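Product Surfaces and Finishes
Handout for Unit 2: Gloss, Satin and Matte
Prepared by Ladi Ogundipe, 8/6/19

Please read this before the practical session. Bring your notebook and the sample cards from Unit 1.

What we mean by gloss

Gloss is the way a surface sends light back to the eye. A very smooth surface sends most of it in one direction, so we see a clear reflection. A rough surface spreads it in many directions, and we see a soft, even color. Satin stands between the two. Students often write "shiny" in their reports. I ask you not to use this word, it is too general for a customer.

Measuring

The meter gives a number called gloss units. In our lab we always use the 60 degree angle first. If the reading is higher than 70, repeat it at 20 degrees. If it is lower than 10, repeat it at 85 degrees. Clean the surface with a soft cloth and wait until it is dry.

The Jibrin panels from last May are a good case for study. Panel A gave 84 and Panel B gave 38, and both were painted from the same can. The difference came from sanding — Panel B was sanded with coarse paper and received only one coat.

Curved parts

The meter needs a flat area. On a curved part some of the light misses the sensor, and the number becomes too low. For such parts we compare by eye with a reference card, under the same lamp.

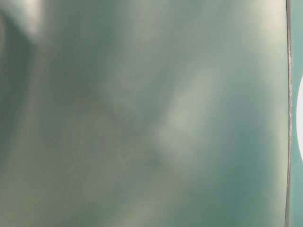

When you compare by eye, turn the part slowly and look at the border of the highlight. A sharp border means higher gloss. A border that fades little by little means satin or lower. Do not judge the color inside the highlight, for it is mostly the color of the lamp.

Homework

Choose one painted object at home. Look at it near a window and again under a lamp, and write half a page about the difference. Give your pages to Olanrewaju Adebisi before the next class. Late work loses up to 20 points.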